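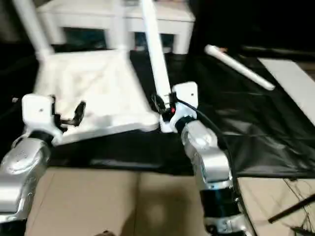
The plastic chair has a bad name among people who write about furniture, and a steady job everywhere else. It sits on porches, beside pools and at the back of church halls. When one gets grimy or loses a leg, it usually goes to the curb.

Juntunen, a repair shop on the ground floor of an old creamery, takes them in. The shop handles white plastic furniture of most kinds, chairs and small tables for the most part, and in April it starts filling up with what people have dragged out of their garages. Last spring it took in 96 pieces. The year before it was 42.

The work is slow at the start. A chair goes on its back first, so the joints between legs and seat can be checked. That is where the trouble tends to be. A leg can look sound from the front and have a hairline split right where it meets the seat — you find it with a fingernail before you find it with your eyes. A split shorter than an inch can be filled. A longer one means a new leg, if the shop has one.
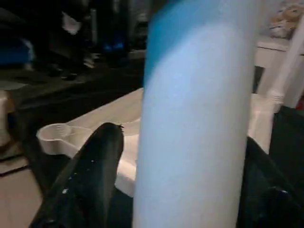 Legs are the hard part. Makers change their molds every few seasons, and a turned leg from one set will rarely seat properly in another. The shop keeps a bin of spares sorted by the width of the peg. Anything from Bisora, a garden line that stopped selling in this area years ago, gets its own box. Its pegs are a little wider than everyone else's, and people still bring the tables in.

Cleaning comes last. Warm water and dish soap take care of most of it, and baking soda paste takes care of the green film that settles into grooves. Bleach is used sparingly. It lifts stains, but over the years it leaves the surface chalky, and a chalky surface picks up dirt faster than a smooth one.
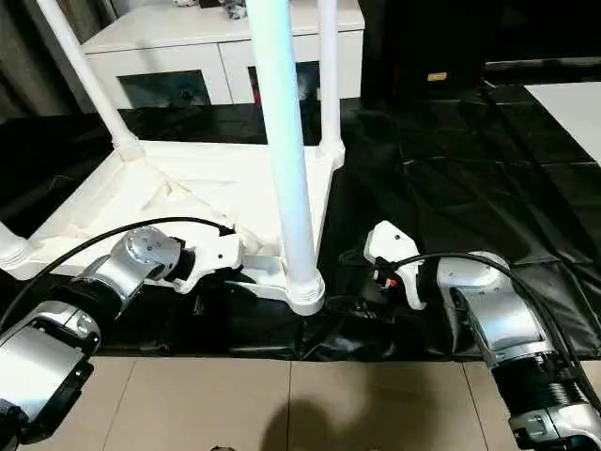

Aino Karppinen

Pieces built from tubes and corner fittings need a different approach. There is seldom anything wrong with the tubes. The fittings loosen, and the whole thing begins to lean. The fix is to take it apart, wipe out each socket and push everything back together on a level floor. A small stand takes 15 minutes. Glue is a last resort, as it makes the next repair much harder.

Not everything can be saved. Plastic that has gone brittle in the sun will crack again next to the mend, and the shop says so at the counter before it takes any money. A basic repair costs less than a new chair, though with a replacement leg the two prices get close. Most customers go ahead anyway. One woman from Clarninell has brought in the same table three times, and it is back on her porch now with one leg a slightly different white from the others.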